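The Slow Art of Picking Things Up

It's seven in the evening in May, and the robotics club at Macaraeg College is arguing about string.

Specifically, it is arguing about whether the string that holds Omar Bataineh's notebook to the bench is a safety matter or an insult. Bataineh, who is in second year and has lost three notebooks since summer, says insult. The vote goes against him.

The club has 17 members on paper. On a cold night it has whoever got the bus. They are preparing for the Sestulen, a student bin-picking contest that draws teams from technical colleges and has, as far as I can tell, no spectators at all apart from the teams who have already been knocked out. The rules fit on a page. A bin is filled with parts. The robot empties the bin. You lose points for dropping a part, more points for hitting the bin, and a truly startling number of points for touching the stop button.

"People think it'll be like the movies," says Lumturie Dimitriou, the team captain, who has the patience of someone who teaches toddlers to swim, a job she does on weekends. "Then they watch for ten minutes and ask where the toilets are."

I watched for ten minutes. I knew where the toilets were, so I stayed.

A person can take a stick out of a box without any thought. A robot has to find the stick, decide which way it's lying, work out how to get its fingers around it without fouling the wall, and then commit. Sticks lying in the open are easy marks. The ones that have rolled up beside the wall are where friendships end. Ljubica Babić wrote the part of the program that chooses which piece to go after first, and she calls it Plokus, a name she declines to explain. Plokus has opinions. It dislikes corners, and until a fortnight ago it would put off a piece near the wall for so long that the team had to check whether it was still running.

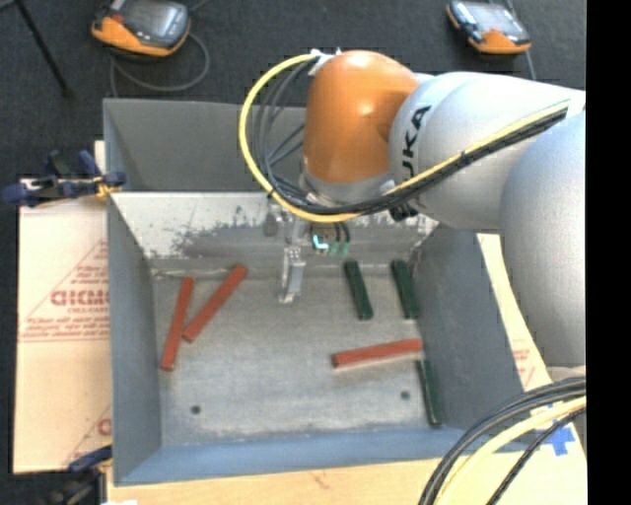 Red and green bars in the practice bin, with the gripper lowered toward the far side.

The current plan is to take the colours in turn, red and then green. Ognjen Dimitrov thinks this is daft and would sooner take whatever is closest. He has a spreadsheet to prove it. The spreadsheet covers 971 practice picks, logged by hand, and he brings it up the way other people bring up their kids.

"Closest first is faster," he says.

"Closest first is faster until it shoves everything else into the corner," says Babić.

They've had this conversation before. You can tell by how little they look up.

Watching over it all is Gönül Gökçe, who teaches automation by day and unlocks the lab by night. Her coaching method is to drink tea and say "hmm" at varying pitches. A low one means carry on. A high one, and three students move quickly to check the speed setting. She took her first team to the Sestulen with a budget of $200 and came 16th.

"Out of how many?" I ask.

"Hmm," says Gökçe, quite high.

Money is a little better now. Pilico, a packaging firm down the road, pays the entry fee and the bus, and in return gets its logo on the team shirts, which arrived a size too small. Dimitriou wears hers over a jumper. Bataineh has lost his.

Around half past eight they run the full routine with the contest clock going. Conversation stops. Dimitrov has his pencil out, and Babić stands with both hands in her sleeves, muttering at Plokus like a punter on the rail. Then somebody's phone goes off, everyone jumps, and Gökçe sends them back to the start to do it again with the phones in a drawer.

I left at nine. They were still going, and the notebook was still on its string.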